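Paiva Bark Mix for Orchids
Coarse grade, 17 liter bag

Potting mixes / Epiphytes / Paiva range
In stock at the Pranotdale nursery and for mail order

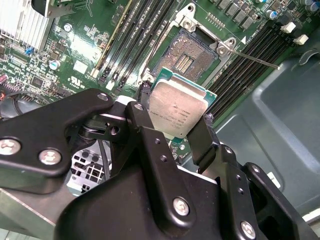
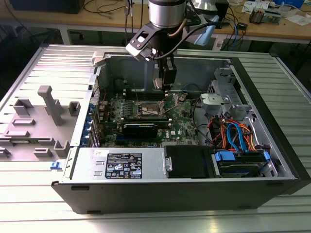 We have been growing our own moth orchids and cattleyas in Paiva for years, and it is still the bag we reach for first. It's a chunky, open mix of pine bark with a little charcoal and perlite, and the roots love it! Most store-bought orchids come packed in tight moss that stays soggy in the middle, and the difference after a repot into something airy can be wonderful to watch (fat green root tips poking out all over the place).

The coarse grade suits plants with thick roots: cattleyas, vandas in baskets, big phalaenopsis, and the larger dendrobiums. If you grow miniatures or anything with hair-thin roots, take a look at Milia, our fine grade, which holds water longer and won't leave big gaps in a small pot. Plenty of our customers blend the two, half and half, for oncidiums. We do it ourselves and like it a lot.

What's in the bag
Graded pine bark, horticultural charcoal, coarse perlite. No added fertilizer and no soil.

How to use it
Soak the mix overnight in a bucket before potting. Dry bark sheds water and a newly potted plant can go thirsty for weeks. Drain it, then slide the orchid out of its old pot and pick away anything brown and mushy. Trim dead roots with clean snips. Hold the plant so the base sits level with the rim and drop the bark in around it, tapping the pot on the bench as you go. It should be snug enough that the plant doesn't wobble.

Wait a few days before the first watering, then water well and let it run straight through. Bark dries faster than moss, so expect to water more often than you're used to, especially in a warm room. Feed weakly with every second or third watering while the plant is growing.

We repot right after flowering, when new roots are just starting. Every 2 years is about right for most plants in this mix. If it has gone dark and crumbly before then, go ahead and change it.

How far does a bag go?
A 17 liter bag fills a whole windowsill of ordinary pots with some left over. Roll the top down and keep it somewhere dry and it will be fine until next season.

Other sizes
Paiva also comes in a 205 liter bulk sack for greenhouse growers and orchid clubs. The sack is pickup only from Pranotdale, so bring a truck or a friend with a strong back.

Goes well with
Okomska slotted clay pots, which have long openings down the sides and let the bark breathe beautifully
Milia fine bark mix
Bamboo stakes and soft ties

Bags ship all year. In December, please allow a few extra days.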